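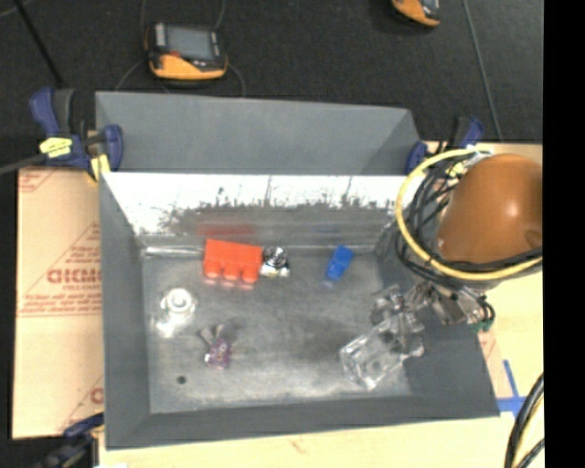

Wellier runs its town meeting in October, in a school gym, with the bleachers pulled out on one side only. I drove over from Nutmont to see it because the group I canvass with wants to copy it, down to the coffee. Voters get a few minutes at the microphone and then go to the side tables, where the campaigns have been told to behave. The best-attended table was the one with toys. A red-orange brick with three round studs was the sort of thing people picked up there, and each brick you dropped in a jar stood for a slice of the road budget. I put mine on sidewalks. The man behind me put all of his on sidewalks too, then asked if he could have some back for the library.

The question on the ballot was whether to merge the water district with the one in Irkel. Both sides had leaflets, and both leaflets had the same photograph of the same faucet. The yes campaign promised bills would drop by 7 percent. The no campaign said Irkel would get the savings and Wellier would get the pipes. I asked each side for its source and was handed, both times, the other side's leaflet with parts underlined.

At 47 minutes the water debate ran longer than everything else put together. A proposal to rename Wibisono Street got three speakers, all against, one of whom lives on a different street and said so with some pride.

After the meeting I went door knocking with the yes people. We did 21 houses. Most of the talk was about parking. One woman told us she had made up her mind years ago and would not say which way, then kept us on the porch until the light went, explaining drainage.

We still plan to try the jars in Nutmont. The gym there has to be booked by the end of the month, and it costs extra if you want the bleachers out.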